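Opinion Home Archive About
Print this | E-mail this
Last updated: Monday, May 15, 2023

I keep arguing with friends about whether you should teach robots by letting people do chores with hand-held grippers. I say yes, loudly! Divolby has over 2,000 demos now
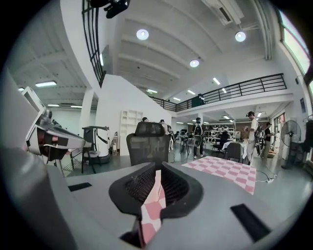 and I'd still take 78 messy ones from a busy room over a pile of tidy lab ones (the Koltenus crowd hates this).

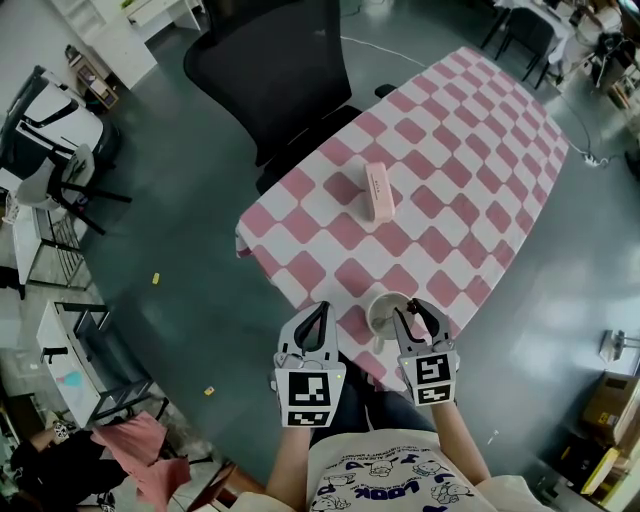

Two grippers, one cup and a spoon.

My gripe is with the scoring. A policy that works on 3 tables gets called "general," and come on, it's 3 tables.
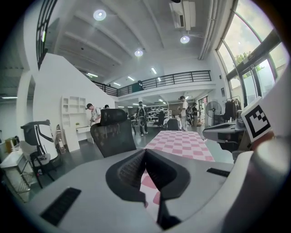

GERSIDE, March — I asked for the failures here and got two pages. Print them all, please, even the boring ones.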